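Kvam Path: Frequently Asked Questions

Who is responsible for the path?
The Kvam Path is maintained by the Dorkavmont Parks Office. Questions, reports and requests should be directed to the Path Coordinator, Ekene Adeleke, at extension 354.

Is the path open all year?
The path is open daily from 6 a.m. until sunset. Short closures may be necessary in April, when the surface is regraded. Notices are posted at both entrances before any closure begins.

How long is the path?
The distance from the Kvam entrance to the Vundach Road entrance is nearly 3 miles. Visitors should allow enough time to return before sunset, as the route is not lit.

What is the surface like?
The path is surfaced with gravel over packed dirt. Loose small stones are normal, and sturdy footwear is advised. Narrow road tires and small stroller wheels may be difficult to manage on some sections. 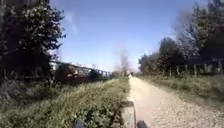
Visitors who use a wheelchair or other mobility aid are encouraged to contact the office before a first visit. Staff can provide current information on surface conditions and on the gentlest place to join the route.

Why is the grass beside the path left long?
The verges are cut once a year, in late summer, to allow wild plants to set seed. Grass that leans over the concrete edging is trimmed only where it narrows the path. Visitors are asked to stay on the gravel and to keep dogs out of the verge during the nesting period.

Are vehicles allowed?
Private motor vehicles are prohibited. Maintenance vehicles use the path from time to time and are limited to 4 miles per hour when visitors are present. Bicycles are permitted and must yield to people on foot.

How do I report a rut, a washout or damaged edging?
Please call the office or submit Form 529, available at the Dorkavmont front desk. The report should state the nearest entrance and the side of the path affected. Hazards are inspected on the next working day, and other repairs are added to the regular maintenance schedule.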